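Stomeo Rimmed Serving Tray, silver rim
Counter and assembly trays / Reviewed by Zachary Fortin
Posted Tue 6 May

We stock two trays in this size and I have never been sold on either, so read this with that in mind. The Stomeo is the one people ask for when they want a single surface to build a sandwich or burger on and then carry to the table. The maker's sheet calls it a "complete build station." It's a tray. It has a rim, rounded corners and a pale inside, and whether you need one depends on how messy your fillings are.

I tried it with the stuff that gives people trouble: sliced tomato, round slices of cold meat, lettuce with a frilly edge, and purple cabbage.

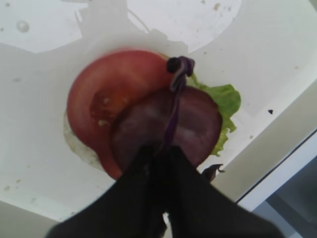

Slippery fillings are the whole problem with a build. Tomato slides on meat, meat slides on tomato, and a tray does nothing about that. What a rim can do is catch what falls off. If you make one sandwich a day, a cutting board will do you fine and you already own it.

The older Iltar tray, which we've carried since 2009, has a lower lip and a darker inside. I still like it for bread. For greens I'd take the Stomeo, because a pale base lets you spot grit and brown bits before they get into the food. You do have to look, though. The tray won't wash your lettuce for you, whatever the sheet says about "fresh handling."

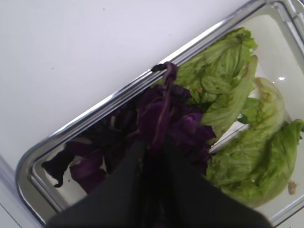 Loose leaves take up more room than you'd think. Pile them straight on the base and there's not much left to build on, so I'd put them in a separate container and set that at one end. The clear one from Zumach is sold as a matching piece at extra cost. Any small rectangular box will do the job, and I'd try the ones in your cupboard first.

Now the part the sheet skips.

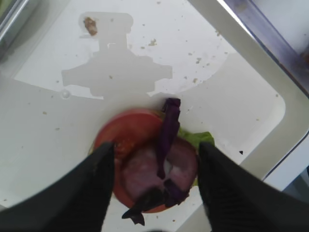
Cleaning is where I changed my mind a little, in both directions. The rounded corners are good and a cloth goes around them without catching. The pale floor is another matter. Every tan and brown crumb shows up on it, and if you're serving from the same tray you will want to wipe it down before anybody sees it. On the Iltar you'd get away with it.

"Stays spotless through service" is printed on the box. I'd ask for that line to come off.
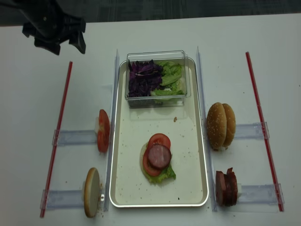
Stomeo tray with a burger partly built and the cabbage and lettuce in a clear container.

Rim: silver, raised
Inside: pale
Corners: rounded
Maker's stated weight: 600 g
Pack sizes: single, or 4 to a case
Returns: 30 days, washed please

Also asked about: the Eberhard lid does not fit this tray. It fits the Iltar. We've had several come back, so check which one you own before you order.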